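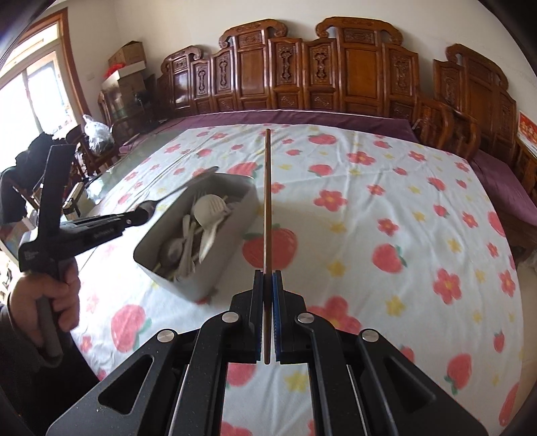

Right, I've been going on about the reuse shop at Mitside tip to anyone who stands still long enough, so I'm putting it all in a thread and then I'll leave you alone.

Home Explore Notifications Messages

If you've not been, it's the low building on the left before you get to the skips. You hand over anything that still has life in it and they sell it on cheap. Furniture mostly, then bikes, lamps, garden stuff, a frankly alarming number of bread makers.

19 comments 731 likes

I went in on Saturday to drop off a bookcase and came home with a different bookcase. My husband has asked me to point out that this is the opposite of a clear-out. Noted!

What I really want to talk about is the opening hours though. The tip is open every day. The reuse shop is open for three of them. So for most of the week you drive up with a perfectly good chair and the only place to put it is the wood skip.

I asked at the gate and the chap was lovely about it, but the answer was that Marnudik run the tip and a different outfit runs the shop, so when the shop is shut his lot aren't allowed to put things aside for it. He has to watch you throw it in. You could tell he didn't enjoy that part of the job.

3 comments

A locked container would sort it. Somewhere for the site staff to pop the good bits until the shop opens again. Hakow have had one at their tip for years, painted bright green, with a list on the door of what they'll take. My sister lives over there and says you don't even have to get anyone's attention, you just ask for it to be unlocked and off you go.

I wrote to the council about it and got a reply 11 days later saying my comments had been passed to the waste team. So I wrote to the waste team. They said it was a matter for the contract, and the contract comes up for review in March 2025. Well, that's this month, hence me being a bore about it NOW.

The review page is on the council website under "Have your say" and then you have to scroll past the parking stuff. There's a free text box near the bottom. Please don't just put "more recycling", they'll nod and file it. Ask for somewhere to store reusable items when the shop is closed. Say which tip you mean as well, the form doesn't ask.

Show more replies

Somebody has already asked me whether charity shops don't do this job anyway. Some of it, yes, and I'd always try them first for clothes and books. But the ones on our high street won't take anything with a plug on it, and the one that takes furniture wants the fire label still attached to the sofa. Fair enough, that's the rules. It does mean a lot of decent wardrobes end up at the tip though.

Plugs are where the reuse shop is brilliant, by the way. They test everything on the bench at the back and put a little dated sticker on it. I've had a lamp and a slow cooker out of there and both are still going. Kettles they won't touch, don't ask me why.

Things they turned away from me, to save you the trip: a cot mattress, half a tin of fence paint, and a rug that I will admit had seen better days. The paint can go to Shek, the scrap store behind the swimming baths – they pass it on to schools and allotments if the tin's not rusty and the lid still goes on properly. Ring before you go, they run out of shelf space.

Shek are also after jam jars with lids and offcuts of fabric bigger than a tea towel. I've got a bag by the front door that has been waiting to go since Christmas, so no lectures from me on that score.

Anyway, the form. It took me less time than finding somewhere to park. If you do fill it in, reply and tell me what you put – I'm nosy, and I'd like to pinch the good ones for my next letter.

Reply Repost Like Share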